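Drudar: a dataset of village hall booking ledgers

README, version 3

What this is

Drudar is a transcription of the paper booking ledgers of village halls in and near Brumton, typed up line by line and given just enough structure that you can sort it. There are 1302 entries from 81 ledger volumes. Each entry is one booking: who wanted the hall, what for, how long, what they were charged and, in the happier cases, whether they paid.

If you came here looking for the history of rural social life, you may find some. Mostly you will find whist.

Why it exists

It began as an argument over whether the Grestau hall had ever been let for roller skating. One side said certainly, every winter, ask anyone. The other side said the floor would never have stood it. The ledgers were fetched from a cupboard to settle the matter and they did not settle it, the relevant page having been used to work out somebody's paint order. By then we had read two volumes and were past saving.

The name Drudar is a misreading of "Drama" in the MacAulay hall's second volume. It appears there eleven times in the same hand and we spent most of a winter believing it was a local dance.

What is in the files

bookings.csv is the main table. One row per booking.
halls.csv has one row per hall, with the names each one has gone by.
rates.csv has the printed hire charges, where a printed card survived inside a cover.
notes.txt is everything that wouldn't go in a column. It is the best of the four and has no structure whatever.

Columns in bookings.csv

entry_id: a number. It means nothing. Please don't sort by it and then write to us about trends.

hall: short name, matching halls.csv.

volume: the ledger volume, as numbered by us. The halls' own numbering starts again whenever a new secretary takes over, and MacAulay has three volumes called Book One.

month: as written, spelled out. Blank if the clerk didn't bother.

year: as written or worked out from the volume. See the column after it.

year_sure: y or n. If you only use one piece of advice from this README, filter on this.

hirer: the name of the group or person, copied as it stands. "Mrs T again" is a hirer.

purpose: copied as it stands.

purpose_group: our sorting of the above into a short list (dancing, cards, meeting, drama, jumble, wedding, funeral tea, sport, other). "Other" is bigger than we'd like.

hours: length of booking as a decimal. "Till late" is entered as blank, though we were tempted.

charge_pence: everything turned into new pence, including the old money. Rounding is to the nearest whole penny, and it does odd things to the cheaper bookings. The kitchen at Grestau was let by itself for threepence an evening, which becomes one penny here and makes it look like charity.

paid: y, n or u. A tick is y. A cross is n. A tick that has been crossed out is u, and so is a cross that has been ticked.

How it was typed up

Each volume was read by one person and checked by another against the page. Where the two disagreed, they looked at it together, and where they still disagreed the entry went in with a question mark in square brackets after the word. There are a great many square brackets in Volume 14, which was kept by a man who owned one pencil and seems to have resented sharpening it.

We kept spellings. "Badmington" is Badmington. "Beatle drive" is left alone too, partly on principle and partly in case it was one.

Ledgers were read in volume order within each hall. This turned out to be worth the bother. You get used to a hand, and by the third month you know that the thing like a dropped stitch is "Women's". Going straight from one clerk to another is like walking off a kerb.

Crossed-out bookings are included, with "cancelled" added in the purpose column after a semicolon. Bookings crossed out and then written in again are one row. Bookings crossed out so hard that the nib went through are in notes.txt, along with what we could make of the page beneath.
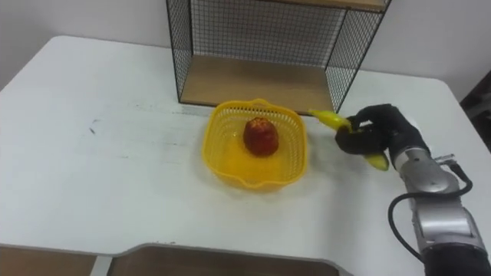
Alasdair Tennant: You've got "Sale of Work" under jumble all the way through and it wasn't jumble. Jumble is things people want rid of. A sale of work is things people made, and my grandmother would have come through the wall at you for mixing them up. Could it have its own group, or go in with other if you must?

He is right, and in the next version it will have its own group. Until then, search the purpose column for "sale of w", which also catches "sale of wrok", of which there are more than you'd think.

Known faults

The Brumton main hall has a gap where two volumes are missing. They were lent out, and the borrower's name was written down carefully in one of the missing volumes.

Weddings are undercounted. Several halls put them in a separate book, kept for reasons of tidiness by the same people who put everything else on the backs of envelopes.

Funeral teas have no charge in most halls. This was custom and shouldn't be read as non-payment. We left charge_pence blank for them and paid as u. Grestau did charge, and wrote down each time that it was sorry to.

Hirers are not joined up. "Young Farmers", "Yng Frmrs", "Y.F." and "the farmers (young)" are four hirers as far as the file is concerned. Somebody could fix this in an afternoon if they were patient and had no other interests. We'd be glad of it.

February is suspiciously quiet in every hall. It may be the weather. It may also be that one clerk wrote Feb in a way that we took for Sep until rather late on. We have been back over his volumes and believe they are now sound, but the autumn figures in version 1 should be thrown away.

The word "usual" appears as the whole purpose of 2 per cent of bookings. We don't know what the usual was. It needed the hall for three hours and it always paid.

Things people have asked

Can I use this to work out what a hall should charge now? You can, and you will get a sum that wouldn't light the place for ten minutes.

Is my village in it? Look in halls.csv. If the hall isn't there, either we weren't lent the books or there were none. One hall ran for its whole life on a slate.

Was there roller skating? See above. There is one entry for "skates" at MacAulay, in November, paid in full. It may have been a fish supper.

Will you be adding the whist scores? No.

Privacy

Entries from living memory that name a private person have been cut down to initials in the hirer column. Groups keep their full names. If you find yourself or a relation in there and would sooner not be, write and say so, and the row will be changed without any fuss. We've had one such request, and one from somebody cross at having been left out.

Remarks about people's characters have been taken out of notes.txt. This made it a good deal shorter.

Changes

Version 3: dates checked again for the February business. Cancelled bookings marked the same way throughout. Rates added for Grestau, from a card found holding a cover on. Harvey Robichaud's corrections to the drama entries are all in, including the sad news that "Murder at the Vicarage (2 nights)" was a double booking and not a long play.

Version 2: added paid column. Split halls into their own file. Stopped calling dances Drudars.

Version 1: should not be used by anyone.

Using it

Free to copy, use and pass on, so long as you say where it came from and don't pass off our square brackets as certainty. A line reading "Drudar, version 3" will do. If you print a chart from it, we'd like to see it, and if the chart has a tall bar in the middle, please check first that it isn't whist.

Corrections are welcome, with the entry_id and what you think it says. If you only have a strong feeling, send that as well and mark it as such. Both go in the same tray, but the ones with numbers get dealt with first.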